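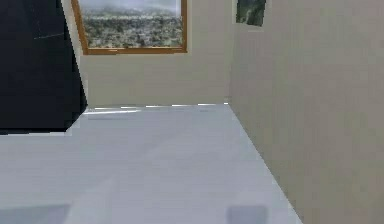 Working Alongside Automated Cleaning: Tips for Housekeeping Staff

Revised 1 Apr 2018

These tips cover the Trileck floor units used on the second shift. Room layouts are rehearsed in the Bolby simulator before a route is released to the floor. Staff who used to mop every room now review routes, clear floors and finish the edges by hand. Tharindu Samarakoon keeps the route list. Report changes to him before the shift starts.

1. Check the wall line first

A route follows the line where floor and wall meet. If that line is broken or stepped in the simulated room, the unit may read it as a gap. Compare the model with the real room and mark the difference on the route sheet. Do not correct the model yourself -- send the sheet to Hanan Ghanem.

2. Clear small items in bathrooms

Anything left on the floor near a toilet is treated as a fixed obstacle, and the unit leaves an unwashed ring around it. In the practice bathroom a small red item lies by the baseboard, a short distance to the left of the toilet. Trainees should find it on the screen and log it before starting the route. In a real room, pick the item up and bag it with the room number. 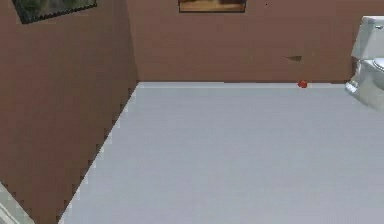

3. Finish the edges by hand

The unit stops short of the baseboard and the toilet base. Use a damp flat mop for the strip along the wall and a separate cloth for the base. Allow 5 minutes per bathroom. Under the old schedule a full wash took 13 minutes, and the time saved now goes to mirrors, vents and door hardware, all of which were often skipped.

4. Use bare rooms for speed settings

Set travel speed in a room with no furniture. With only walls and floor to read, any drift in the route comes from the unit or from its settings. Run the long wall first, then the short wall, and write down both results.

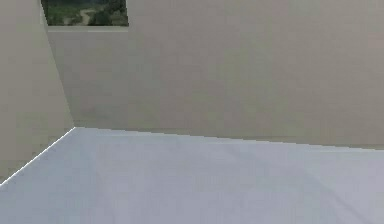
Repeat the run after each change of pads. A worn pad drags to one side and gives a false reading. Parveen Bandara replaces the pads every 26 shifts; a pad that frays earlier goes in the gray bin with a tag.

5. Know who can stop a unit

Any member of staff can press the stop button. No permission is needed, and a stopped route is not counted against the person who stopped it. Restarting requires a shift lead -- Tormod Solberg or Tayla Grimshaw. Enter code 1824 in the fault log and note the room.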